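Para: lista de correo de conciertos y discos
Asunto: Re: El disco de aniversario de Zormont y los temas "rescatados"
Fecha: 2/9/23

Buenas a todos:

Contesto por partes al mensaje de ayer, que dejo citado entre medias.

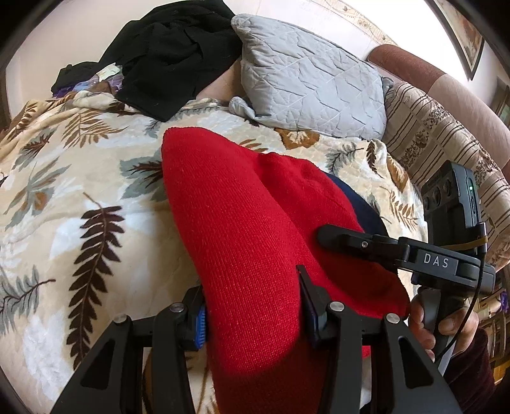
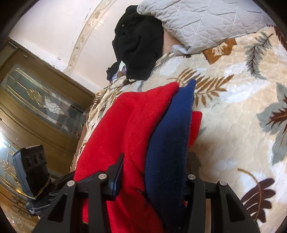
Punto rojo en las dos.

1. SOBRE LAS CINTAS "PERDIDAS"

> Han aparecido las cintas originales de la sesión de Kurtuluş, con
> cuatro canciones que nunca se publicaron. El sello dice que suenan
> como si las hubieran grabado ayer.

Que suenen como si las hubieran grabado ayer es justo lo que me mosquea. De las cuatro, dos circulaban ya en un casete que vendían en los conciertos, con otros títulos. Yo tengo ese casete. La tercera es la cara B del segundo single con la voz más alta y un estribillo repetido al final. Queda una que no le conozco a nadie, y en el adelanto de treinta segundos la batería tiene un sonido que el grupo no tuvo en su vida, porque entonces grababan con un micro colgado del techo y se notaba.

No digo que sea mentira. Digo que me gustaría ver la caja de la cinta, con la fecha y la letra de quien fuera. El sello ha enseñado la funda nueva, el vinilo de color y una pegatina.

2. SOBRE LA TIRADA

> La edición especial es de 1044 copias numeradas y se agotó la
> reserva en una mañana, así que interés hay de sobra.

¿Alguien ha visto una numeración? Pregunto en serio. Cuando salió la caja de Flivgate también eran copias numeradas, y en esta misma lista aparecieron dos personas con el número 200. Una lo tenía escrito a bolígrafo y la otra impreso. Aquello se quedó en una errata, según el sello, y luego hubo una "segunda primera edición" que todavía se encuentra en las cubetas de saldo.

Lo de agotarse en una mañana también admite matices. A mediodía ponía agotado, por la tarde se podía comprar otra vez y al día siguiente estaba en un portal de reventa a 92 euros más gastos. Si esa es la medida del interés, yo también puedo agotar mis libros viejos quitándolos del escaparate.

3. SOBRE EL CONCIERTO DE DINDBY

> Van a tocar el primer disco entero y en orden, con la formación
> clásica. Una oportunidad única.

La formación clásica sin el bajista y sin la teclista, o sea, el cantante y el guitarrista con tres músicos contratados. Que pueden ser estupendos, no lo discuto, y seguro que tocan mejor que los de antes. Pero en el cartel sale la foto antigua, la de los cinco en la escalera, y el que compre la entrada por esa foto tiene derecho a saber a quién va a ver.

En cuanto a lo de única, ya hay otra fecha anunciada para noviembre, en el mismo recinto. Y el disco entero dura 69 minutos solo si se cuenta el silencio que hay antes de la pista oculta. ¿También van a tocar el silencio? En la gira anterior lo anunciaron igual y se saltaron dos canciones, las dos lentas, que para mi gusto son las que aguantan mejor.

4. SOBRE EL VÍDEO DE LA GALA

> En la actuación de la gala se les ve en plena forma. Quien diga lo
> contrario es que no quiere verlo.

Lo he visto tres veces. El guitarrista entra tarde en el segundo verso y la guitarra suena a tiempo. Con los coros pasa lo mismo: hay tres voces y un solo micrófono cerca. En estas galas es lo normal, y no culpo al grupo por aceptar las condiciones de la tele. Lo que no puedo hacer es sacar de ahí que estén en plena forma. Estarán en forma el día que alguien los grabe desde la décima fila y se oiga algo más que al público.

Si alguno fue al ensayo abierto de primavera, que lo cuente, por favor. Me interesa sobre todo si bajaron el tono de las canciones del primer disco. Me han dicho que un tono entero y me han dicho que nada, y las dos cosas a la vez no pueden ser.

5. LO DE LA COMPRA CONJUNTA

> ¿Nos apuntamos como lista y pedimos las entradas juntos?

Conmigo no contéis de momento. No adelanto dinero hasta que la sala publique horario y condiciones de devolución, y esta mañana la página seguía diciendo "próximamente". Si os organizáis igualmente, poned en el asunto ENTRADAS para que los demás podamos filtrar.

El casete lo puedo digitalizar si a alguien le sirve para comparar. Me falta un cable y la cara A se oye regular, aviso.

Un saludo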